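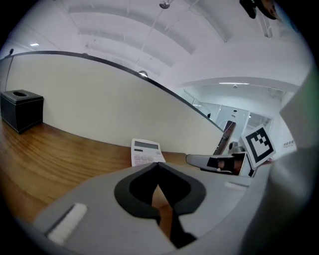 Bheki Modise asked after the last update whether the Leka handset is still on for the September pilot, and whether we'd be better off dropping the cheaper model and putting the money into the other one. Short answer, yes it's on, and no, please don't drop it. Longer answer follows. Sorry for the rush, parts call in a bit.

Where we are

Second prototype boots and holds a call. Sound through the earpiece is fine, speaker is thin at full volume, people heard it right away. New back cover from Skudov fits. First batch didn't, the clips were too tight and the cover cracked if you took it off more than a few times. They changed the mold at their own cost, no charge to the grant.

Battery: better than last report. Gets through a full day of messages and calls with a bit left over at bedtime. Video still eats it. We've stopped trying to fix that in hardware, the screen is what it is at this price.

Charging port moved to the middle of the bottom edge. Old spot was too close to the corner and took the knock every time the phone got dropped. Repair people at Hendricks wanted this from the start, should have listened.

Software

Setup screens cut from 8 to 4. Testers were giving up at the account page, so the account page now comes last and can be skipped. Text size is asked first. Still to do: the update tool. It works over wifi, fails over mobile data when the signal drops halfway, then starts again from zero. Bad news for anyone paying by the megabyte. Xolani Sithole is rewriting the download part so it picks up where it stopped. He has it going on his desk phone but not on ours yet.

Camera app is slow to open, some 2 seconds from a locked screen. Known issue. Not blocking the pilot.

Delays

Screens. Bestov pushed delivery back again and this time gave no new date, only "as soon as stock allows". We have enough for the pilot handsets and no spares, so a cracked screen in the first weeks means that tester waits. I've asked for a quote elsewhere. It came in higher, will send seperately once I've argued with them about shipping.

Radio approval is in the queue. Paperwork went in complete, they came back with one question on the antenna drawing, answered same day. Nothing since.

Money

Tooling under budget, thanks to the mold thing. Travel over, two extra trips to the assembly shop when the first covers failed. Taken together we are inside the total. No change to the amount asked for in the next payment, but we would like to move what's left of tooling over to screens. Need a yes from your side for that, an email will do.

On dropping the cheap model

Testers who tried both mostly wanted the cheaper one. Reasons given were the price, the removeable battery and the headphone socket. The pricier one has a nicer camera and that's where the praise stopped. The two share a main board anyway so cutting one saves less than it looks on the sheet. Happy to go through the numbers on the phone.

Next

Resume-download fix onto our handsets. Louder speaker part, sample is ordered. Pack and label the pilot units. Tester guide needs one more read, the page on swapping SIM cards still shows the old tray. Pilot sites have the consent forms, not all back yet, chasing.

Can do a call any morning before 11 except Sunday.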